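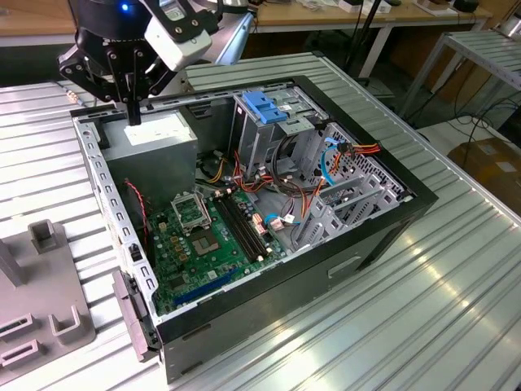

성경은 예배 시간에 더 길게 읽어야 한다

2020-12-19

우리 교회 주일예배는 약 80분이다. 찬양과 기도, 광고, 설교가 그 안에 들어가고 성경 봉독은 대개 1분을 넘기지 않는다. 본문이 다섯 절이면 다섯 절을 읽고 바로 설교로 넘어간다. 내가 다녀 본 다른 교회들도 크게 다르지 않았다. 나는 이 순서가 바뀌어야 한다고 생각한다. 설교를 줄이더라도 성경을 더 길게, 소리 내어 읽어야 한다.

성경이 기록되던 때에 대부분의 사람은 말씀을 눈으로 읽지 않고 귀로 들었다. 두루마리는 비쌌고 글을 아는 사람도 적었다. 포로에서 돌아온 백성은 수문 앞 광장에 모여 새벽부터 정오까지 율법책 읽는 소리를 들었다. 골로새서 끝부분에는 편지를 읽은 다음 라오디게아 교회에서도 읽게 하라는 당부가 나온다. 요한계시록 첫머리는 이 예언의 말씀을 읽는 자와 듣는 자가 복이 있다고 적는다. 읽는 자는 한 사람이고 듣는 자는 여럿이다. 회중 앞에서 한 사람이 읽는 모습을 전제하고 쓴 문장으로 보인다.

지금은 집집마다 성경이 몇 권씩 있고 전화기에도 번역본이 여러 개 들어 있다. 그러니 각자 집에서 읽으면 되고 모인 시간에는 해설을 듣는 편이 낫다는 의견이 있다. 이해는 간다. 그런데 집에서 읽는다는 사람이 실제로는 많지 않다. 나도 통독표를 받아 놓고 레위기에서 멈춘 해가 여러 번이다. 올해는 민수기까지 갔다가 6월에 그만두었다. 책이 집에 있는 것과 말씀을 듣는 것은 다른 일이다.

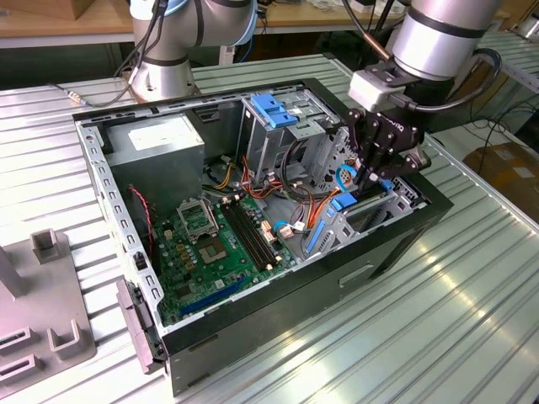 짧은 본문만 듣다 보면 성경을 문장 단위로 기억하게 된다. 좋아하는 구절은 있는데 그 구절이 어떤 이야기 끝에 나오는지는 모른다. 빌립보서의 "내게 능력 주시는 자 안에서 내가 모든 것을 할 수 있느니라"는 말이 흔한 경우다. 시험을 앞둔 학생에게도, 가게를 새로 여는 사람에게도 이 구절을 적어 준다. 바로 앞 절에는 비천에 처할 줄도 알고 풍부에 처할 줄도 안다는 말이 있다. 배고픔과 궁핍까지 배웠다는 사람의 고백이다. 앞에서부터 쭉 읽었다면 액자에 넣을 때 조금 망설였을 것이다.

시편 73편도 그렇다. 사람들은 하나님께 가까이함이 내게 복이라는 마지막 절을 주로 인용한다. 그러나 이 시는 한참 동안 악인이 잘되는 꼴을 부러워한다. 그들은 죽을 때에도 고통이 없고 몸은 튼튼하며 재물은 더 불어난다고 길게 늘어놓는다. 내가 마음을 깨끗하게 한 것이 헛되다는 말까지 나온다. 성소에 들어갈 때에야 생각이 바뀐다. 마지막 절만 들으면 평안한 사람의 노래 같고, 처음부터 들으면 거의 넘어질 뻔한 사람의 노래다. 낭독하는 데 3분이면 충분한데 나는 예배에서 이 시를 통째로 들은 적이 없었다.

내가 처음 길게 들은 곳은 오스텐트에 있는 작은 교회의 수요 모임이었다. 그날 나온 사람은 9명이었다. 설교가 없었고, 한 사람이 일어나 마가복음을 1장부터 읽었다. 다른 사람들은 책을 덮고 들었다. 처음 십여 분은 솔직히 지루했다. 읽는 사람이 특별히 잘 읽지도 않았고 숨 쉬는 데가 어색했다. 4장에 가서 배에 물이 들어오는 장면이 나올 때쯤에는 나도 듣고 있었다. 제자들이 우리가 죽게 된 것을 돌보지 아니하시냐고 묻는데, 그 말이 앞 장들에서 병자들이 하던 부탁과 이어져 들렸다. 눈으로 읽을 때는 몰랐던 점이다.
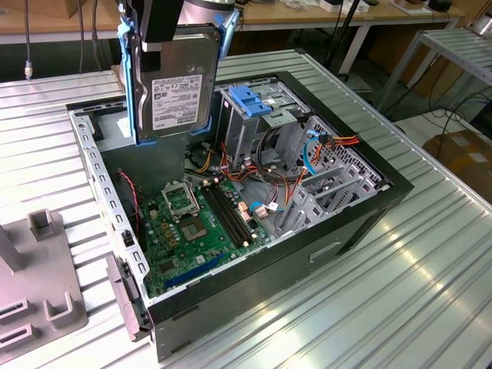
물론 길게 읽는다고 다 되는 것은 아니다. 봉독을 맡은 사람이 준비 없이 나오면 듣는 쪽도 힘들다. 지명과 족보에서 자꾸 막히고, 문장 중간에서 끊기고, 마이크에서 멀어진다. 찬양대는 매주 연습하면서 성경 읽는 사람은 예배 직전에 정하는 교회가 많다. 나는 이 점이 오래 이상했다. 읽을 본문은 적어도 사흘 전에 알려 주어야 하고, 맡은 사람은 집에서 소리 내어 두 번은 읽고 와야 한다. 연기하듯 읽을 필요는 없다. 감정을 많이 넣으면 오히려 듣기 어렵다. 뜻을 알고 천천히 읽으면 된다.

어느 번역을 쓸지도 정해야 한다. 개역개정은 익숙하지만 귀로만 들으면 뜻이 늦게 오는 대목이 있다. 서신서처럼 문장이 긴 책은 새번역이 듣기에 낫다고 본다. 시편은 개역개정이 아직 좋다. 이것은 내 취향이고 교회마다 사정이 다를 것이다. 다만 한 권을 읽는 동안에는 번역을 바꾸지 않는 편이 좋다.

아이들이 못 견딜 것이라는 걱정도 듣는다. 내 경험으로는 아이들이 어른보다 잘 듣는다. 이야기가 있는 본문이면 더 그렇다. 열왕기의 전쟁 이야기나 사도행전의 파선 이야기를 설교로 풀어 줄 때보다 그냥 읽어 줄 때 조용하다. 힘들어하는 쪽은 대개 어른이다. 듣는 동안 무엇을 얻어 가야 하는지 자꾸 따지고, 적용할 점을 찾느라 다음 문장을 놓친다. 들은 것을 당장 쓸 데가 없어도 괜찮다고 누가 말해 주면 도움이 될 것이다. 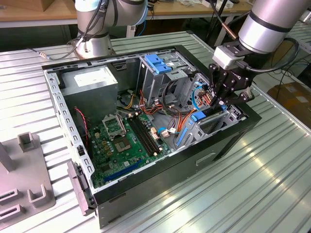

옆판을 떼고 작업대에 눕힌 데스크톱 컴퓨터. 안쪽에 녹색 메인보드가 보인다.

설교를 가볍게 여겨서 하는 말이 아니다. 수문 앞 광장에서도 레위 사람들이 뜻을 풀어 백성이 깨닫게 했다. 풀이는 필요하다. 하지만 그날은 읽는 일이 먼저였고 오래 걸렸다. 백성은 풀이만 듣고 운 것이 아니라 율법의 말씀을 듣고 울었다고 되어 있다. 지금 우리 예배는 풀이가 대부분이고 본문은 풀이를 시작하기 위한 순서처럼 되어 있다. 설교자가 무슨 예화를 들었는지는 기억하면서 그날 본문이 어디였는지는 점심때 벌써 잊는다. 나도 자주 그런다.

당장 예배를 다 바꾸자고 하면 반대가 클 것이다. 그래서 우리 교회에는 한 달에 한 주만 해 보자고 건의했다. 설교를 십 분 줄이고 그 시간에 한 장을 통째로 읽는 것이다. 첫 책으로는 마가복음이 좋겠다고 적었다. 장이 길지 않고 이야기가 빨리 나아간다. 룻기나 요나서처럼 짧은 책은 저녁 예배 한 번에 끝까지 읽을 수 있다. 목사님은 새해 계획을 짤 때 이야기해 보자고 하셨고, 아직 정해진 것은 없다.

그때까지는 집에서 하고 있다. 저녁을 먹고 나서 식구 중 한 사람이 한 장을 읽고 나머지는 듣는다. 빠지는 날도 있다. 어제는 누가복음 2장 차례였는데 막내가 읽겠다고 해서 평소보다 두 배쯤 걸렸다.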